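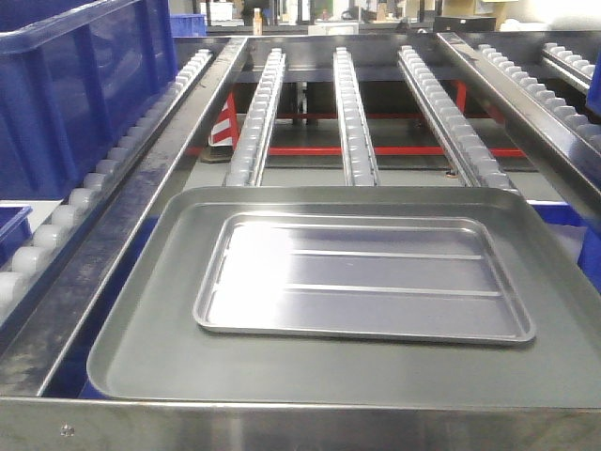
Surely, a reader of the first draft objected, a loaf that goes home with the baker has not been wasted at all, and it makes little sense to put it in the same column as one that goes in the bin. I have thought about that remark a good deal since, and I believe the reader was right, or at least more right than I was when I set up the record sheets.

Figure 2. Baking tray inside a larger, darker tray.

December 3, 2025
Virgilio Yap
Shares 32 Comments 2
Search this journal Enter keyword or author

The trouble begins with the word "unsold," which sounds so plain that I never stopped to define it for the shops taking part. In Stotley, where the bakeries close in the early afternoon, bread still on the shelf at closing was written down as unsold and that was the end of it. In Jelmont the same bread might be bagged up and put out the next morning at half price, and the people filling in the sheets, quite sensibly, waited to see whether it sold before they wrote anything. Erkberg did a bit of both, depending on who was at the counter. When I laid the sheets side by side in April I found that I had been comparing different things under the same heading, and I am grateful to the shops for being so patient while I went back and asked them, one after another, what they had meant.

After those talks I sorted all 1,650 entries again. An entry was now treated as "sold late" if any money changed hands for it, however little, and as "given" if it went to staff, neighbors, a church supper or anybody else who was going to eat it. Only what was left after that was called "lost." Bread fed to chickens or pigs was a hard case, and I went back and forth over it more than I would like to admit. In the end I counted it as lost, mostly to stay in line with the older household studies, though readers who keep animals may well feel differently, and the sheets are marked so that anyone can move those entries across and run the sums again.

Sorting the entries this way changed the picture quite a lot. Under the first scheme the Jelmont shops looked far more careful than the others. Under the second, most of that gap closed, and what was left of it seemed to come from rolls, which stale quickly and which customers there rarely buy a day old. Whole loaves moved much the same way in every town. I had expected the weather to matter more than it did, and several of the bakers had told me it would, so I looked for it again in the rainy weeks and found very little.

A word should be said about trays, as they served as the unit of count for anything small. I did not ask the shops to use a standard tray, and I should have. A "half tray" of buns at Lloyd, the largest bakery in the study, was not the same amount of food as a half tray somewhere else, and the weights I worked out afterward from the order books can only partly make up for that. For sweet goods in particular, I would ask that the totals be read with a generous margin.

There is also the matter of memory. In up to 3 of the shops the sheets were sometimes filled in at the end of the week instead of at closing, and people who are tired and kind tend to remember the bread they gave away better than the bread they threw out. I have kept those weeks in the main tables and taken them out in the appendix, where the share of lost bread comes out somewhat higher, as one would guess. The order of the towns stays the same either way.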